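Pomare Lunch Pass: Frequently Asked Questions
Updated 8/19/22

What is the Lunch Pass?
It is a card on your phone that gives you two main dishes for the price of one at the restaurants in our list. At this moment there are 52 of them, most in the old center and the harbor area of Cidilgate.

How long is it valid?
One year from the day you buy it. You can visit each restaurant up to five times in that year.

Which dish is free?
The cheaper one. If both cost the same, then one of the two is taken off the bill. Drinks, desserts and side dishes are paid as normal.

Do I have to book a table?
In many places no, but for groups we advise it. Please say at the booking that you will use the pass — some kitchens keep only a few tables for it at noon. 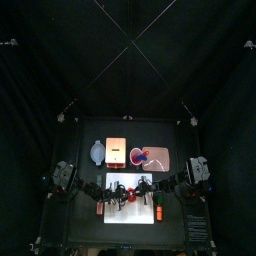 Can I use it in the evening?
Only where the restaurant page shows the word "Dinner". In July several places on the harbor stopped the dinner offer for the high season, and not all of them have started again. The page of each restaurant has the current hours.

Can I give my pass to a friend?
You can lend it for a meal, but the name on the pass stays yours. As a gift it is better to buy a new one and write the name of the other person in the order form.

What if the restaurant does not accept my pass?
Please pay the bill, keep the receipt and send us a photo of it. Olaia Casado answers these messages, and if the offer was valid that day we pay back the difference.

Can I get my money back?
Yes, within two weeks, if you did not use the pass yet.

I own a restaurant. How can I join?
Write to Arne Frerichs by the contact form and attach your menu with prices. Joining is free for restaurants.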